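Ursina Rainer
Friday, 7:40 a.m.

OK, office move thread! We've had the keys to the new place since the start of July and I have been far too happy about it to post anything sensible. Going to try now, with coffee.

First thing, the light. I spent years in a basement with one lamp and a radiator that clanked, and now I get a white ceiling with long tube lights running every which way. I walked in the first morning and just stood there looking up like a tourist.
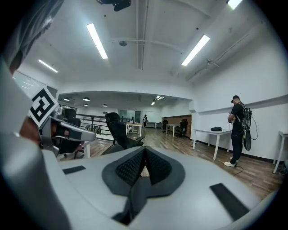 The building went up in 1989, and the landlord (lovely man, talks for an hour if you let him) says it started out as a print shop. 1541 square feet on our lease. I know that number by heart because I wrote it on 84 moving boxes so the movers would quit taking them to the dentist next door.

They still took one to the dentist. It had the mugs in it.

Things I have learned about tube lights this week:
they make white walls look really white
they make me look really tired
paint samples lie under them, so tape your samples up and check again at 4 p.m.

We were going to go with a warm cream called Bindetti for the walls. Had the can open and everything! Then we held the card up next to the white and all of us went quiet. Staying white. The Bindetti is going in my hallway at home and I'm excited about that too.
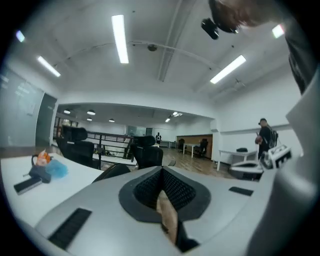 Sound was my big worry. Hard floor, flat ceiling, people on calls all day – I figured it would be like working in a swimming pool. Raju brought in two old rugs from his garage on Tuesday night and laid them out after everyone left. Huge difference. One is staying for good and the other smells a bit like lawn mower, so it's airing out.

Someone asked about the budget. We had about 400 dollars for small stuff and most of that went on power strips and plant pots. Zero regrets on the plant pots.

Now, desks. White tops, white legs, super plain, and I love them. The old ones were dark brown and showed every crumb. We got ours through Binum, who do used office furniture, and they threw in a bag of spare feet for the wobbly ones. I've used three already.

And the chairs! Mesh back, headrest, padded arms, wheels. I had the same kitchen chair for six years and my back would like to send a thank-you card.
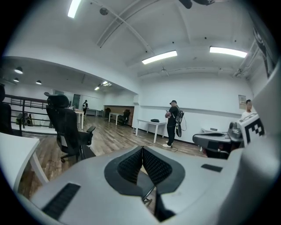 Still to do: coat hooks, a proper spot for bags, and a shelf for the kitchen corner. I've got my eye on one called Rullatard that rolls, so we can push it over to whoever is hosting lunch. Raju thinks it'll end up as a parking spot for mail. He may be right, but I'm ordering it anyway.

Also the wooden floor deserves its own post. Every time the chairs roll over it there's this low rumble and I find it so cozy?? If you have good felt pads or soft wheels to recommend, please send them my way before I scratch anything.

Going to go get the mugs back from the dentist. More when the shelf comes!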